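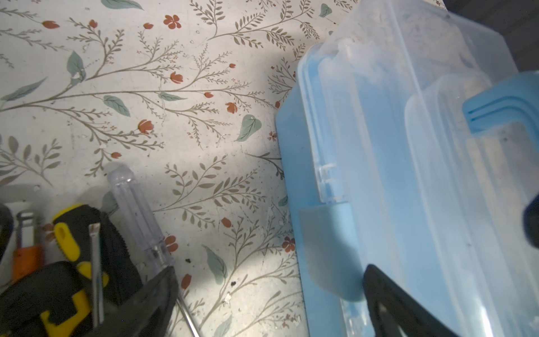 Subject: Re: [Culport-repair] Which box for the small tools?
From: Hiếu Ninh
Date: 2022-01-02

Hello Trinh, hello all,

Thank you for your message. I answer between your lines.

Trinh La wrote:
> I want to stop keeping my screwdrivers in the kitchen drawer.
> Is a plastic box with a lid good enough, or should I buy a
> roll made of cloth? Also, do you sort by size or by type?

For me the plastic box is good enough. Mine is the light blue one with the latch in front. The plastic is half clear, so I can see that there is something inside, but I cannot read which tool it is. For this reason I put a paper label on the lid of my other boxes, and I should do the same with this one.

I tried a cloth roll for one year. It is nice to carry, but my longest screwdriver always slipped out at the end.

About sorting: I sort by type. The screwdrivers stay together, the one with the clear handle and also the black and yellow one. Before I put them back, I lay everything on the table in one group and wipe the handles. Please use an old tablecloth if your table is a good one. Metal tips make small marks very quickly.

> Vinh Cao told me to put a piece of foam in the bottom. Is it
> necessary?

I do not think it is necessary, but it makes less noise when you carry the box. Two layers of kitchen towel do the same job. Please change them when they become oily.

One more question from my side. Does anybody still have the set of 14 small bits that I lent in April? Jin-sol Sung thought it went to Mỹ Dương, but I am not sure. There is no hurry, I only want to know where it is before I buy another one.

With kind regards,
Hiếu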